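机の上を片づける話をします。長くなるので興味のない人は静かにミュートしてください。

発端は土曜の朝、コーヒーの置き場所がなかったことです。机は幅が人の身長くらいある。なのにマグカップひとつ置けない。仕方なく床に置いて、足で倒しました。

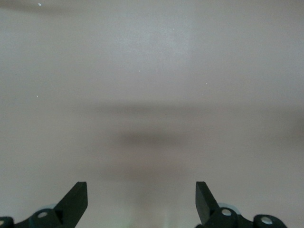
うちの机の天板は薄いベージュというか灰色というか、カタログでは「サンドグレー」と呼ばれていた色です。買ったときに店の人が「汚れが目立たないですよ」と言っていて、そのとおりでした。目立たないまま四年分たまっていました。

まず全部おろすことにした。片づけの本には「一か所ずつ」と書いてあるけど、一か所ずつやると、隣の一か所に移すだけの人間なので。自分のことはわりと知っている。

おろしたもの。読みかけの本、読む気のない本、電池(生死不明)、領収書、輪ゴムの塊、何かのフタ。フタの本体は家のどこにもない。

輪ゴムは固まって新しい生きものになっていました。そっと捨てた。

引き出しに入れればいいじゃないか、と思った方。引き出しにはすでに、前回の片づけで机の上からどけたものが入っています。前々回の分はその下です。地層です。

途中で会社の八木さん(八木まゆさん、机がいつも更地の人)に写真を送って相談したら、「それ、全部いりますか」と返ってきた。いるかどうかで考えたことがなかった。あるから、ある。そういう関係でやってきた。

八木さんの基準は「次に使う日を言えるか」だそうです。試しに穴あけパンチを手に取って、次に使う日を言おうとした。言えない。前に使った日も言えない。そもそも穴をあけた紙を綴じるファイルを持っていない。

ではなぜ穴あけパンチがあるのか。前の職場を辞めるときに、なんとなく自分の荷物に混ざったのだと思う。時効であってほしい。

ケーブル類に入ります。ここで一回、昼ごはんを食べました。

ケーブルは袋に入れてあった。袋に入れた時点で「整理した」と記憶されていて、以後ずっと整理済みの顔をしていた。開けたら、ただ袋の形にからまっているだけだった。

端子の形が見たことのないやつがある。何につながっていたのか、まったく思い出せない。捨てた翌日に必要になる気がして、袋に戻した。こうして四年です。

ここで八木さんから追撃。「戻しましたね?」

なぜわかるのか。

文房具の部。はさみが出てくる。また出てくる。買うたびに「うちにはさみがない」と言っていた記憶がある。あった。紙の下に、ずっと。

ペンは片っぱしから試し書きをした。書けないペンをペン立てに戻しそうになる自分の手を、もう片方の手で止めました。書けないペンに対して、どうしてこんなに礼儀正しいのか。

付箋も大量に出てきた。未使用のものと、使用済みのもの。使用済みの一枚に自分の字で「忘れずに」とだけ書いてある。何を。

別の一枚には「ニコラに返す」とあった。ニコラ・ドゥミトレスク、同じアパートの上の階に住んでいる人です。何を返すのかは書いてない。机から出たものを一通り眺めたけど、どれもニコラのものに見えるし、どれも私のものにも見える。

階段をのぼって本人に聞きに行きました。ニコラいわく「定規です。去年の」。

定規はあった。本の間に、しおりとしてはさまっていた。返した。「まだ使っててよかったのに」と言われたけど、しおりとして使っていたとは言えなかった。

午後。天板を拭く段階に来ました。ここに来たのは入居以来はじめてかもしれない。

水拭きしたら、マグの輪じみがうっすら残った。オリンピックみたいに重なっている。いつも同じ場所に置いていたつもりで、毎回ちょっとずつ外していたらしい。

中性洗剤を薄めて拭いて、もう一度水拭き、最後に乾いた布。これでだいたい落ちました。メラミンスポンジは表面のつやがそこだけ変わることがあるので、やるなら目立たないところで試してからにしてください。私は前の机の真ん中でやりました。前の机の話はしたくない。

ちなみに消しゴムのかすは先に掃いてから拭いたほうがいいです。先に濡らすと粘土になる。これも経験者として言っています。

途中で収納用品を見に行きたい欲が出た。片づけの途中でかならず出てくるやつ。箱さえあれば人生がどうにかなる、という気持ち。通販サイトを開いたら仕切りつきトレーが1,366円で、カゴに入れて、閉じました。

えらい、と思ったでしょう。夜に買いました。

ただ、買う前に寸法を測ったのは進歩です。前回は測らずに買って、引き出しより指一本ぶん大きかった。そのトレーは引き出しに入れないまま、机の上で「机の上のものを入れるもの」として場所を取っていた。今回おろした中で一番大きいのがそれでした。

さて、何を机に戻すか。

八木さんに聞いたら「戻さないところから始めてください」と言われた。禅寺か。でも一理あるので、ひとまず何も戻さずに夕方まで過ごしてみた。

落ち着かない。広い机というのは、こちらに何かを期待してくる。手紙でも書けと言われている気がする。書く相手がいない。

肘がどこにでも置けるので、どこに置いたらいいかわからない。今までは本と本の間に肘の形のくぼみがあって、そこに置くと決まっていた。不自由には不自由の安定があった。

夕方、結局戻したのは2つ。電気スタンドとペン立てです。これだけ。ペン立ての中身も減らしたので、ペンが斜めに倒れて寂しそうにしている。

メモ帳は迷って、引き出しの一番手前にした。すぐ出せる場所ならいいことにする。机の上に置くと、メモ帳の上に何かを置き、その上に何かを置き、という流れが見えている。

床の話をしていませんでした。机の上からおろしたもの、全部まだ床にあります。

つまり今日の作業は、机の上にあったものを約1メートル下げただけとも言える。机は片づいた。部屋は片づいていない。主語を小さくすると成功している。

床の分は夜に仕分けしました。捨てるもの、人にあげるもの、保留。保留の山が一番高い。保留の山に名前をつけるとしたら「机の上」だと思う。

「保留は箱に入れて日付を書いて、開けなかったら捨てる」というのをどこかで読んだので、箱に入れて、1月と書いた。何年の1月かを書かなかったことに今気づいた。もうテープを貼ってしまった。

領収書は医療費とそれ以外に分けた。それ以外、のほとんどがコンビニのコーヒー。机にマグを置けないから外で買っていたという説がここで浮上する。

本は8冊、古本屋に持っていくことにしました。袋に入れて玄関に置いた。玄関の袋というのは、出かけるたびに目に入って、出かけるたびに「今日は荷物が多いから」と見送るものです。これから見送ります。

小銭も出ました。集めたらちょうど1,000円。仕切りトレーの代金にはわずかに届かない。片づけ、赤字です。

やってみてよかったことも書いておくと、朝の光が天板に当たるところを見られるようになった(今朝見た)。ベージュに見えたり灰色に見えたりする。この色を選んだときの自分、そんなに趣味は悪くなかった。

あと、コーヒーが机に置けます。置いた。同じ場所に置こうと意識したら、輪が一つで済む気がする。

コースターを使え、というリプライが来ると思うので先に言うと、コースターは保留の箱の中です。テープの向こう側。

八木さんに「きれいになりました」と報告したら「一週間後の写真も待ってます」と返ってきた。怖い。既読をつけてしまった。

追記。さっき郵便が来て、とりあえず、と思って机の端に置きました。

追記の追記。その上に鍵も置きました。

鍵の定位置、皆さんはどうしてますか。玄関にフックという案は前に試して、フックに帽子がかかり、帽子の中に鍵を入れて、帽子をかぶって出かけて鍵がないと騒いだことがあるので、それ以外でお願いします。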